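Keeping food truck leftovers worth eating

I came home from the Flesum truck night with half a brisket roll and far too many chips, so I've got opinions again. Pull the bread off the meat before it goes in the fridge, or you'll have a soggy lump by breakfast.
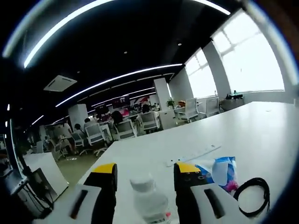 Chips go in a hot oven at 200 for 5 minutes, spread out on a bare tray (no foil!).
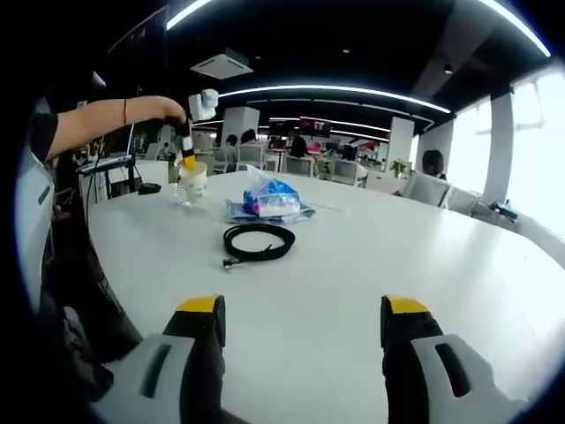
Slaw keeps till lunch if you drain it first.
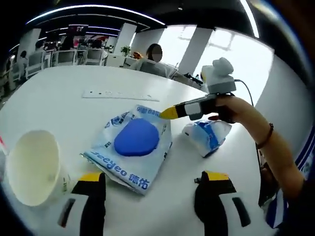
Curry sauce freezes beautifully, and I use an old yoghurt tub for mine.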